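Chapter 8
Goods That Do Not Keep

By Taras Skoryk
Nov 12, 2019

We use cookies to remember your place in the text. By continuing to read you accept our use of cookies. Manage settings

The last chapter dealt with goods that can wait. A box of screws bought in spring can be sold in autumn at the same price, and the only cost of holding it is the shelf it stands on and the money tied up in it. Many small shops deal mostly in stock of this kind, and the methods of ordering set out in Chapter 7 suit them well enough.

This chapter is about the other kind. Bread, fish, milk, soft fruit, newspapers and cut flowers all lose value quickly, and some of them lose all of it overnight. A trader in such goods must decide how much to buy before knowing how much will be wanted, and has little or no chance to correct the mistake. The questions of price, order size and waste are tied together much more closely than they are for a hardware shop.

Most of the examples come from the flower trade. Flowers are useful for teaching because everyone has bought them at some time and because the demand for them moves sharply from week to week. The same reasoning applies, with small changes, to a bakery or a fish stall.

8.1 Two kinds of loss

Suppose a shop in Skumau orders 118 stems for the weekend and sells all but 14 of them. The stems left over were paid for and brought in nothing. This is called the loss from over-ordering, and it is easy to see because it ends up in the bin.

Suppose next that the same shop orders fewer stems the following week and sells out by midday. Customers who come in the afternoon leave with nothing. The profit that would have been made on those sales is also a loss, called the loss from under-ordering. It does not appear anywhere in the accounts. A trader who looks only at the waste bin will tend to order too little, and may take an empty shelf as a sign that things are going well.

The two losses are seldom equal. If a stem costs little and sells for a good deal more, running out is the more expensive mistake. If the margin is thin, waste is the more expensive one. The rule for order size in Section 8.4 is built on a comparison of the two.

Goods sold side by side need not follow the same pattern. Roses sell in small numbers all year, with a steep rise on a few known dates. Hydrangeas have large heads, so a customer may want only one or two, and a shop that orders them by the same rule as roses will usually be left with too many. 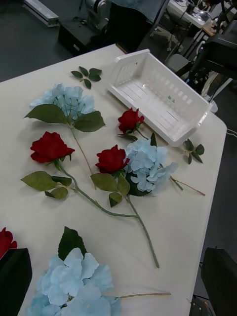

Figure 8.1 Blue hydrangeas and red roses with a white slotted basket.

For this reason stock records should be kept by type and not only as a daily total. A total can look steady for weeks while one line runs short and another goes to waste.

8.2 How value falls with time

Perishable goods fall into three broad groups according to the way in which they lose value.

In the first group, value drops to nothing at a fixed moment. A daily newspaper is the usual case. In the second group, value falls in steps. Bread is sold at full price on the day of baking, at a lower price on the next, and after that it is hardly saleable. In the third group the fall is gradual, and its speed depends on how the goods are kept and handled. Flowers belong here, as do most fruit and vegetables.

With goods in the third group, buyer and seller judge condition by eye. Someone choosing a rose looks at the outer petals first, where bruising and browning are most easily noticed, and then at the neck of the stem. Two roses cut on the same morning may be judged quite differently if one has been knocked in transport. 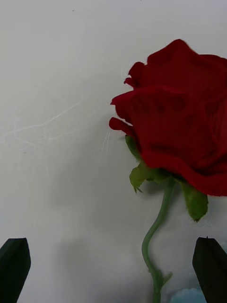
Figure 8.2 A rose from the side, with curled petal rims and darker folds.

Since condition is judged and not measured, the seller has some choice about when to cut the price. Cutting early clears the stock but gives up money on items that might have sold at full price. Cutting late keeps the price up for longer but leaves more unsold at the end. Regular customers add a further difficulty. If the Lysenko market marks everything down an hour before closing, and does so every day, a number of its customers will learn to come in that last hour.

8.3 Substitutes that keep

A trader may reduce the risk by carrying goods that meet part of the same demand and do not spoil. A fishmonger stocks tins. A baker sells jam and crispbread. A florist can carry dried or artificial flowers, which may be held from one August to the next with no loss beyond dust and a change in fashion.

Such goods tie up money in the manner described in Chapter 7, and they take shelf space from the fresh lines. They may also draw sales away from them. When the Navham branch of the florist Trullow gave a window to artificial stems, the manager had to ask whether the people buying them would otherwise have bought fresh flowers or would have walked past. Only in the second case is the whole of the margin a gain to the shop.

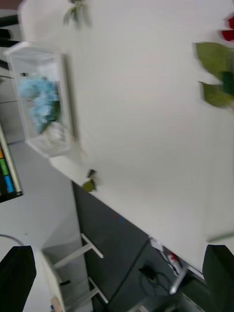
8.4 Choosing the size of an order

We can now state the problem in a form that allows it to be worked out. Let c be the cost of one item and p its selling price, and assume for the present that unsold items are worth nothing. Each item left over costs the trader c. Each sale missed costs the trader p minus c.

The trader should go on adding items to the order for as long as the expected gain from the next one is greater than its expected loss. Early in the order this is nearly always so, as the first few items are almost certain to sell. Each further item is a little less likely to find a buyer, and at some point the gain and the loss are equal. The order should stop there.

To find that point we need some idea of how demand varies, and the shop's own sales records are the first place to look. Days on which the shop sold out must be marked separately in these records. On such days the sales figure shows what was in stock, and demand may have been higher.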